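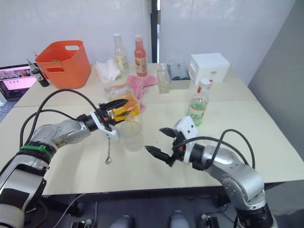

A statutory borrowing limit fixes the total amount of debt a government may have outstanding at any one time. It does not say how much may be spent in a given year, and it does not say when the borrowing has to take place. For this section we need a term for the part of the limit that has not been used, and we call it headroom. In Figure 1 the yellow-orange liquid in the pitcher corresponds to outstanding debt, and the clear upper section corresponds to headroom. The size of the vessel is set by the legislature. The level inside it depends on earlier budgets, on interest, and on the timing of tax receipts, and the members who vote on the limit may have had no part in any of these.

We measured headroom for the councils of Drallum, Wimside and Tremamlow on each day that a measure to raise the limit was pending. The data set covers 224 measures. A measure enters on the day it is introduced and leaves when it is passed, defeated or withdrawn. Amendments that changed only the wording of a measure were not treated as new measures. Amendments that changed the dollar amount were, and this matters mostly for Wimside, where the finance chair often offered a smaller figure after a first vote had failed.

The three councils have similar powers but differ in their rules for bringing a vote. In Drallum, the chair of the finance committee may place a measure on the calendar at any time. In Wimside, the council must wait until the comptroller certifies that headroom will run out within 60 days. Tremamlow has no such rule, but by custom the majority leader and the minority leader agree on a date before debate begins. The custom was broken twice in our period, both times after an election had changed control of the council.

If members respond mainly to financial need, support for a measure should rise as headroom falls, whatever party they belong to. If they respond mainly to who will be blamed, minority members should vote no for as long as the majority can pass the measure by itself, even when headroom is nearly gone. Karagiannis described the second pattern in his work on the Chuensuk assembly, and our coding of votes follows his with one change. He counted absent members as opposed. We leave them out, as the Drallum journals record many absences that were excused for illness or travel.

The results for Drallum and Tremamlow fit the second account. Minority support stayed low at every level of headroom and did not rise in the final days before the limit was reached. It did rise when members of the majority had announced that they would vote no. In those cases the minority usually supplied only enough votes for passage, and they came mostly from members who were not running again. Floor speeches from these debates seldom mention the balance of the general fund. They mention past votes, and in particular whether the other party supported an increase when it was last in the minority.

Wimside looks different. Minority support was higher there and tended to rise after certification. One reading is that the comptroller's notice gives members some cover, as they can say that an officer outside the council told them the increase was needed. Another is that the rule removes early votes from the record. A measure that would have failed on party lines months in advance is never brought up, so the votes we observe are the easier ones. We cannot separate these readings with the data we have. A partial check is available because the Wimside rule was suspended for 8 months while the comptroller's office was vacant. Votes taken during the vacancy look more like those in Drallum, which fits either reading.

Two limits of the measure should be kept in mind. First, headroom as published by the finance offices leaves out short-term notes that are expected to be repaid from March tax receipts. When receipts come in late, true headroom is smaller than the published figure, and members with access to the daily cash statement will know this before we do. Second, each council has used internal transfers to put off the date on which the limit binds. We did not adjust for transfers. A member voting on a given day would have seen the same published figure that we use, and the speeches that cite a number nearly always cite that one.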